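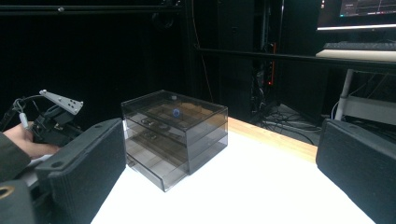
Figure 1. Hand-held grippers, black rubber-padded fingers in the foreground.

Zenby bath ferry: progress report to the Lemieux toy fund, second period

Status
The work is on plan for tooling and behind plan for packaging. Spending is within the agreed budget. The change of float material requested in the first report has been made and no further change is proposed.

Product
The Zenby is a bath toy for children from 18 months. It consists of a hull, a hinged ramp, a removable upper deck and two cars. The hull is moulded in one piece with no filling hole, so that water cannot collect inside. The earlier two-part hull leaked at the seam after repeated squeezing and has been dropped. The ramp now opens to a fixed stop, and the hinge pin is moulded into the ramp instead of being pressed in afterwards.

Moulding
Zitport delivered the revised hull tool in April. The first run produced 500 hulls, of which 258 were accepted. Nearly all rejects had the same fault, a sink mark on the keel below the thickest part of the wall. The wall has since been thinned at that point and the cooling time lengthened. A second run of 400 gave 7 rejects, all for flash along the ramp opening. Zitport will dress the tool edge before the next run at no charge to the project.

Car bodies are moulded by Fudis in two colours, red and yellow. Colour match against the hull is acceptable in daylight. Under warm indoor light the yellow looks slightly green, and a new pigment sample has been ordered.

Testing
Drop, torque and tension tests were carried out in-house on hulls from the second run. No part came off and no sharp edge was formed. The cars do not fit inside the small parts cylinder in any position. The axle ends passed the tension test, but two wheels became stiff after soaking overnight in soapy water. The axle clearance will be increased slightly, which needs a small change to the Fudis tool.

Outside testing has not begun. The laboratory needs finished toys in final packaging, so the booking depends on the carton.

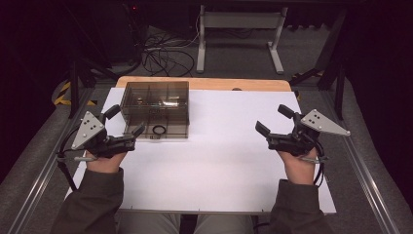
Will the ferry float level with both cars on the same side?
It lists a little towards the loaded side but stays upright, and the deck edge remains above the water.

Packaging
The carton has been redrawn without the plastic window. The first samples were too weak at the hanging tab and tore when loaded – the board weight has been raised by one grade. The age mark and warning text are fixed. Translated text is still awaited for two markets. This item is three weeks late.

Budget
The second moulding run was paid from the tooling reserve. The remaining reserve covers the axle change and one further run. Packaging costs will rise slightly with the heavier board, and the unit price target is still met.

Next period
Dress the hull tool and run again.
Alter the axle clearance at Fudis and repeat the soak test.
Approve the yellow pigment.
Approve the carton and send finished toys to the laboratory.

Decision requested
The project asks Lemieux to agree to move the outside testing payment into the next period. The amount is unchanged.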